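### 3. Buying a drink on the way home

We turn now to the part of the Lindska diaries that gave us the most pleasure to read, and which we had very nearly left out of the study. When we sent booklets to 711 households in Lindska and Trurine, we asked people to write down everything they drank over a fortnight, where they got it and what they did with the empty. We expected the kitchen to fill most of the pages (and it did, with a great deal of tea). What we hadn't prepared for was how much people wanted to tell us about the small purchases, the single bottle picked up between one errand and the next.

Of the booklets that came back, 350 were complete enough to use in this section. Traian Coman and Thabiso Hlongwane read them separately and then compared notes over several long afternoons, and where they couldn't agree on whether an entry was a planned purchase or a passing fancy, we left it as undecided. A good many stayed that way. A father in Trurine wrote that he had gone in for milk, come out with cola, and gone back in for the milk, and we still don't know where he belongs.

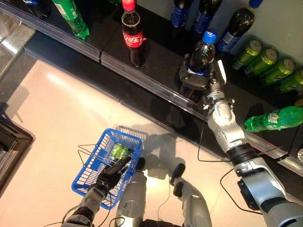
Why do people buy one bottle at a time when a larger pack is cheaper by the litre? They mostly want it cold and want it now, and a pack has to be carried home and found room for in the fridge. Diarists who walked or took the bus mentioned weight again and again, while those with cars hardly mentioned it.

Habit matters too, more than our earlier work on the Fitow market had led us to think. People had a favourite flavour and a favourite spot to reach for it, and they noticed at once when a shop had moved things. Several wrote quite crossly about it. One woman in the Toma neighbourhood kept a running account, from her first page to her last, of where her usual lemon drink had got to, and when it was out of stock she went without and didn't try the one beside it. We had assumed that a thinly stocked shelf would push people towards second choices. In the diaries it more often sent them off to another shop, or home to the tap.

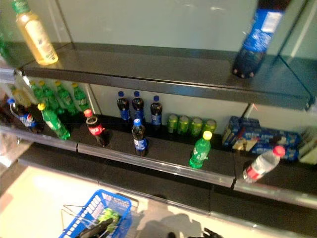 Floarea Pană, on reading a draft of this section, objected that we were making too much of loyalty, and that a diary kept for strangers will always make its writer sound more decided than she was in the shop. We think this is fair. We have since gone back over the entries and marked those written the same evening, which read a little less firmly than those filled in days later, and the pattern about going elsewhere holds up in both.

The empties are another matter. The refund was 20 cents a bottle during the study, and hardly anyone called it a reason to buy. It turns up at the other end, in notes about bags behind the laundry door and children sent off with them for pocket money. December entries, from the households that kindly carried on past their fortnight, are full of these trips, as people cleared space for visitors.

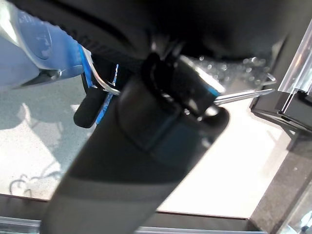

*Figure 1. Close view, drinks area.*

Relu Coman has suggested that buying and returning should be treated as one errand in two halves, and we have some sympathy with that. The trouble is that the person who bought the bottle was often not the person who took it back, and our booklets, with one to a household, aren't always clear about whose hand was writing. We take up the returns on their own in Section 4.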